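정치풍자 발언 분석 프로젝트 결과 보고서
정치커뮤니케이션 입문 / 담당: Seema Upadhyay 교수
제출일: 5/24/23

1. 왜 이 주제를 골랐나
우리 조는 처음에 선거 포스터를 분석하려고 했는데, 첫 회의에서 모의의회 녹취록을 읽다가 다들 웃음이 터져서 주제를 바꿨다. 가상 국가 Dronmont와 Uniyal의 정상회담을 다룬 학생 토론 기록인데, 농담이 정말 많이 나온다! 상대 나라 지도자를 놀리는 농담이 토론의 방향을 어떻게 바꾸는지 보고 싶었다.
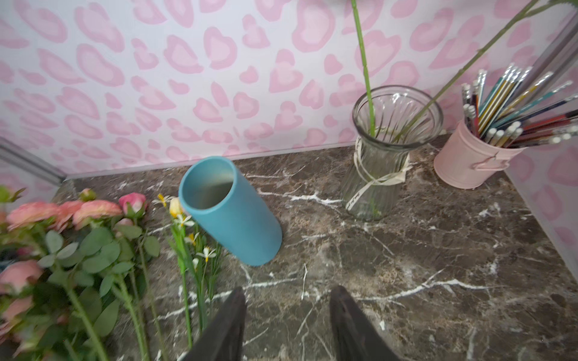

2. 자료와 방법
지난 11월 모의의회에서 나온 발언 가운데 외교 관련 발언 124개를 모았다. 중복된 2개를 빼니 122개가 남았고, 이걸 조원 네 명이 각자 읽고 '비꼼', '과장', '흉내', '해당 없음'으로 나누었다. 의견이 갈린 발언은 15개였는데 이걸 놓고 토론한 시간이 제일 재미있었다. 특히 "우리 대통령은 악수만 잘합니다"가 비꼼인지 과장인지로 한 시간을 썼다(결국 비꼼).

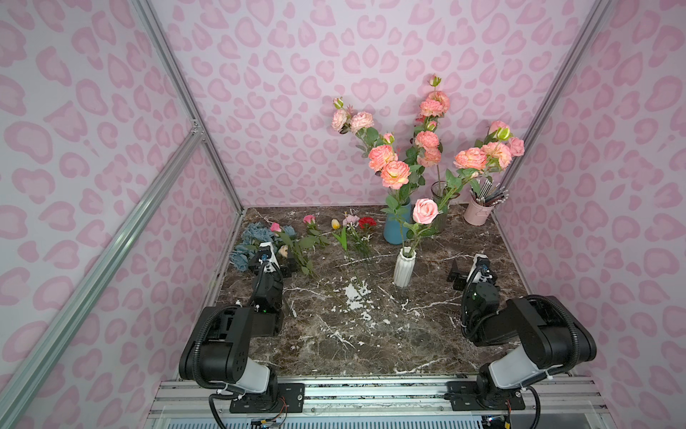 그림 2. 대리석 무늬 상판과 로봇 팔 두 대, 분홍색 표범 무늬 벽

3. 결과
비꼼이 가장 많았고 흉내는 12개뿐이었다. 그런데 흉내가 나온 직후에는 상대편이 거의 매번 원래 안건을 놓치고 해명부터 했다. Rirngate 조약 비준 토론이 대표적이다. Uniyal 대표단은 관세 조항을 물어야 할 차례에 자기네 총리 말투를 변호하다가 발언 시간을 다 썼다. 읽으면서 우리도 관세 얘기를 까맣게 잊고 있었다.

반대로 과장은 생각보다 힘이 약했다. "다음 주면 국경이 없어진다" 같은 말에는 상대가 조약문을 그대로 읽어 주는 것으로 쉽게 받아쳤다.

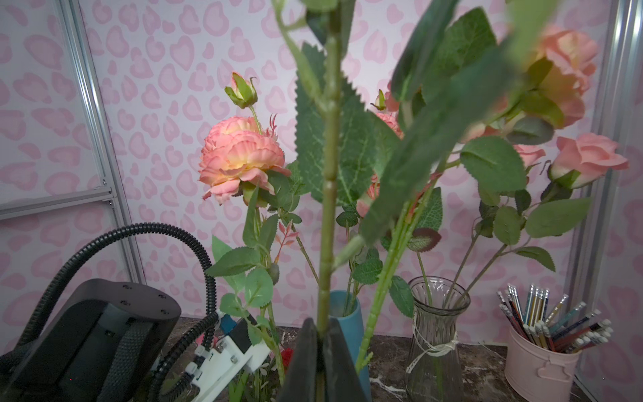 4. 아쉬운 점과 다음 계획
녹취록만 봐서는 웃음소리나 말투를 알 수 없었다. 중간 발표 때 교수님도 같은 점을 지적해 주셨다. 다음 학기에는 Lelport 모의의회 동아리에 부탁해서 녹음 파일까지 같이 들어 보고 싶다. 분류 기준표도 예문을 더 넣어 고칠 생각이고, '흉내' 항목은 말투 흉내와 논리 흉내로 쪼개면 훨씬 재미있는 결과가 나올 것 같다!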